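3. The build and the shelf task

3.1 Where the work was done

Everything in this section was built in the Arnlow shared workshop, on a bench that has also held a lathe, two kayaks and a very large dolls' house. We wanted to find out how far a small group with hand tools and evenings to spare could take a two-armed robot, and the short version is that it went a good deal further than any of us had hoped when we carried the first boxes up the stairs in January 2019. Bellis did most of the metalwork, Sombatkul wrote the control software, and Foulkes and Eberhard shared the wiring, the teaching of the arms and the endless small repairs. Sugden, who joined in April, ran the trials reported in Section 4.

The workshop set the rules for the design. The rig had to lift off the bench in one piece, it had to run from a single socket, and it had to be safe to leave standing with other members at work beside it. That last rule gave us the walls, and the walls then shaped much of what follows.

3.2 Frame and arms

The frame is made of slotted aluminium. Both arms are bolted to one long rail along the front, through black mounting plates, so that when the rig is carried the arms keep their places relative to each other. We tried two separate stands first. They looked neat and they were hopeless: a knock that we could hardly see was enough to put one gripper out of line with the other, and Sombatkul spent whole evenings measuring the gap again. Once both bases shared a rail the problem shrank to almost nothing, and we would urge anyone starting on a two-armed build to buy the stiffest rail they can afford before spending a penny on anything else.

Each arm ends in a gripper with a small camera mounted on the wrist. A further camera, fixed to the frame, looks down on the whole floor. We are very fond of the wrist cameras! They see the last few centimetres of a reach, where the fixed camera's view is often blocked by the arm itself, and those few centimetres are where nearly all of our early failures took place.

Cables gave us more trouble than motors. A cable that is too short pulls on the wrist, and one that is too long finds its way into the work. After several tries we settled on leaving a generous curve at the gripper and tying the rest down along the arm. Foulkes marks each tie point with paint pen so that a slipped tie shows up at a glance, and we now check the marks before every session.

3.3 Walls, floor and lighting

The enclosure has a back wall and two side walls. Plain white board was the obvious choice and we used it for the first weeks. The arms did well, and then did badly the moment we moved the rig across the room, where the light fell differently and the white boards picked up the colour of whatever stood nearby. Eberhard suggested papering the walls with something busy, on the grounds that homes are full of busy patterns and a robot that can only cope with white board is not much use in one. We took offcuts from members and changed the covering between blocks of trials. The floral paper was the hardest of the set and became everyone's favourite. Its soft pinks, blues and greens cover a lot of the same ground as the colours of the objects, and the pattern covers all three walls.

The floor is a grey marble-patterned sheet. It can be wiped clean, and the veins in it are useful to us because they make a shift of the fixed camera easy to spot when two recordings are laid side by side.

3.4 The task

We chose tidying a shelf because it is dull for people and surprisingly rich for a pair of arms. A small children's bookshelf stands against the back wall, with yellow side panels, a pink upper shelf and a bright blue lower one. Sponges are scattered over the floor in front of it, and the arms must pick them up and put them on the shelves. We tried wooden blocks, socks and beanbags before this. Blocks skated away from the fingers, socks were a research project in themselves, and beanbags changed shape so much that no two trials were alike. Sponges sit nicely in the middle. They give when squeezed, so a slightly poor grip still holds, but they are regular enough that one can say plainly whether the thing has been placed or dropped.

A full trial uses 10 sponges in mixed colours. They are tipped out by hand and left as they fall, with the one condition that every sponge must lie within reach of at least one arm. Overlaps are allowed and indeed welcome, for a pair lying one against the other is a much better test than the same two set apart.
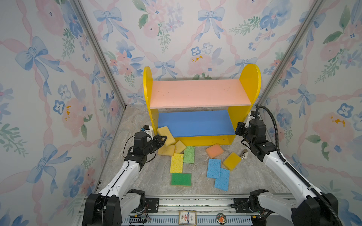 Figure 1. The two-armed rig and the bookshelf, floral walls fitted. The left gripper has a yellow sponge clamped just off the floor; the right gripper is open near the end of the blue shelf.

Why use two arms when one could do the job? Two arms cover the full width of the shelf between them, and one can keep working on its own side while the other is busy. A single arm of this size would need to be moved or mounted higher to reach both ends.

That answer came up at every open evening the workshop held, and it is worth setting out the cost along with the gain. Two arms need two sets of spares, and they need some agreement about who goes where. We divided the floor into a left part, a right part and a shared strip down the middle. Either arm may enter the strip, but only when the other has left it. The rule is crude, and it wastes a little time, yet in all our sessions it has spared us the sickening crunch that marked the first week.

3.5 Teaching the arms

The arms were taught by hand. A person moves a pair of lighter leader arms, the working arms copy the movement, and the joint positions are saved together with the views from all three cameras. It is a lovely way to work. Newcomers pick it up within an evening, and there is real pleasure in feeling a clumsy reach turn into a smooth one.

We recorded 633 demonstrations in this way. Most were made by Foulkes and Eberhard, whose styles differ a good deal: Foulkes comes down on a sponge from straight above, whereas Eberhard likes to slide in low and tip it up as he lifts. We worried that mixing the two would confuse the learned controller, and for a while we kept them apart. Trained on both together, the controller took to the low approach near the foot of the shelf and the steep one in the open, which is much what a sensible person would do. We had not asked for this and were delighted to see it.

Bad demonstrations were kept if the person recovered from the mistake and thrown out if they gave up. A dropped sponge that is picked up again teaches something worth knowing. A recording that ends with the arms parked and a sponge under the rail does not.

3.6 Software

The controller runs on a second-hand desktop machine under the bench. Sombatkul's program, which we call Stirnaro, reads the cameras, asks the learned model for the next short run of movements and passes these to the arms. A second program, Eynon, does nothing but watch. It looks at motor load and at the shared strip, and it stops both arms if either goes beyond its limit. Keeping the watcher apart from the controller was Bellis's idea and has saved several fingers' worth of plastic, as the controller can be rewritten, broken and restarted without touching the part that keeps the rig safe.

Training the model took 2,000 steps for the first version that could place a sponge at all, and a great many more for the one used in the trials. We stopped when two versions in a row could not be told apart by the people watching them. This is a rough test, but it suits a workshop where the same machine is wanted for cutting lists in the morning.

3.7 What we would change

The grippers have two plain fingers each, and these are good at sponges and poor at anything thin. Softer finger pads are on the bench now. We would also raise the fixed camera, whose view of the lower shelf is easily blocked when both arms reach in together, and we would fit the side walls with catches, having grown tired of the present screws by the second change of paper.

The rail, the plates and the hand teaching we would keep exactly as they are. Drawings for the plates are held at the workshop and may be copied freely. Builders who follow them should note that the holes were marked out for our own bases, and should measure theirs before drilling.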